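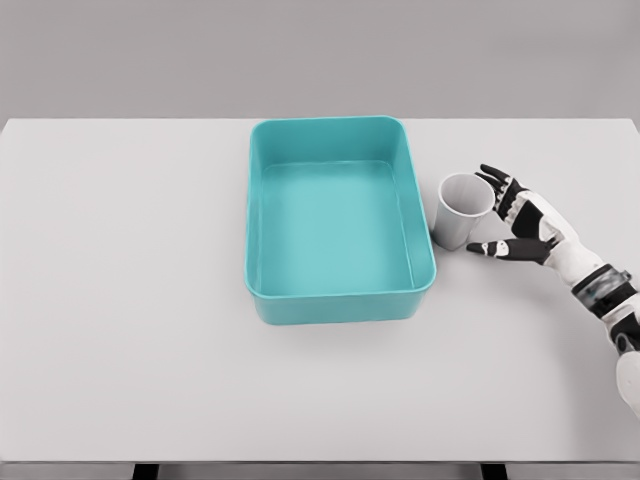
搜索 请输入关键词 站内搜索

Beralik发布可堆叠周转箱系列Davel，面向中小型配送仓库

2018年2月21日，星期三——仓储容器制造商Beralik今日宣布，旗下可堆叠塑料周转箱系列Davel开始接受批量订购。该系列由Beralik与结构设计公司Strobel共同开发，适用于零部件、日化、文具及包装食品的拣选、暂存与短途配送环节。

Davel系列共有4种外形规格，底面尺寸按统一模数设计，不同高度的箱体可以混合堆码。箱体采用共聚聚丙烯一次注塑成型，箱壁与箱底之间以圆角过渡，箱底外侧设有定位凸缘，与下层箱体上沿咬合。空箱可以旋转180度后套叠存放，返程运输时占用的车厢容积相应减少。

承载方面，系列中最大规格箱体在静态堆码条件下的底层允许载荷为800牛顿。该数值在常温下测得，加载方式为均布，持续时间按企业内部测试规程执行。低温库使用时，允许载荷需按产品技术手册中的折减系数换算。Beralik不建议将箱体用于温度高于60摄氏度的清洗线，也不建议在箱口单侧悬挂重物。

“中小型仓库里常见的情况是几代周转箱同时在用，尺寸接近，但堆不到一起。”Beralik产品部负责人Parisa Esfahani表示，“我们在设计初期先确定了堆码接口，之后才讨论容积和壁厚。接口在今后的规格中保持不变，用户增购时无需更换已有箱体。”

Strobel公司的结构工程师Hemant Kandpal负责箱体加强筋的布置。按照他的说明，早期样件在满载搬运时长边中部外鼓，上层箱体的定位凸缘因此容易脱开。修改后的方案在长边上沿增加了一道折边，并将竖筋由等距排列改为中部加密。壁厚未作调整，模具冷却水路则重新排布，以控制折边处的收缩变形。

Davel系列于去年11月进入试用阶段。试用单位为区域配送企业Fotidico，试用范围包括一处配送中心的收货区、补货区和两条拣选线，投入箱体2000只。试用期间，Fotidico按周记录破损、脱扣和标签脱落情况，并将数据提供给Beralik用于定型。

“标签位的问题比我们预想的多。”Fotidico仓储运营经理Elikem Issahaku说，“原来的标签区有细纹，不干胶标签贴上去几天就翘边，扫描枪要扫两三次。改成光面下凹的标签位之后，拣选线上的重复扫描明显减少。堆码方面，操作人员基本不需要重新培训。”

根据上述反馈，量产版本作了以下改动：

标签位移至短边中央，表面改为光面，四周略高于标签面，减少搬运时的刮擦。

手握位下缘倒角加大，并取消原有的分型线凸起。

箱底排水孔改为选配。用于干货的用户可订购封闭底版本，用于清洗周转的用户可订购开孔底版本。

箱盖为独立配件，分为平盖和对开式翻盖。平盖适用于全系列；翻盖仅适用于两种较高规格，铰链销可现场更换。带盖状态下的堆码载荷与无盖状态不同，具体数值见技术手册第三章。

颜色方面，标准色为灰、蓝、青绿三种，用户可按区域或货品类别分色管理。非标准色需达到最低起订量，交货期另行约定。Beralik质量部的Babak Azimi提醒，回收料版本仅提供深灰色，且与原生料版本的冲击性能存在差异，两者不宜在同一堆垛中混用。回收料版本的测试报告可随报价单一并索取。

首批供货由Beralik现有的注塑车间完成。标准色、标准规格订单的交货期为接单后四周，含盖订单为五周。包装方式为套叠后缠绕膜捆扎，每垛附一份装箱清单。单一规格的最低起订量为49只，样品申请不受此限，但每家单位每种规格限领一只。

箱体正常使用条件下的质保期为两年，范围包括注塑缺陷、定位凸缘断裂和铰链失效。叉车撞击、超载堆码以及使用强溶剂清洗造成的损坏不在质保范围内。报废箱体可由Beralik按重量回收，运费由用户承担。

Beralik销售部的Fatemeh Farahani负责Davel系列的询价与样品申请。申请时请注明所需规格、底部形式、箱盖类型、使用温度以及预计堆码层数。现有其他品牌周转箱的用户如需确认能否混堆，请同时提供箱口内外尺寸和箱底凸缘高度，技术部门将在收到尺寸后出具书面意见。

关于Beralik

Beralik从事塑料仓储容器的设计与制造，产品包括周转箱、零件盒、托盘围板及配套标签件，客户以区域配送、机械装配和零售补货企业为主。

关于Strobel

Strobel为注塑件提供结构设计、模流分析和样件验证服务。

最后更新：发布当日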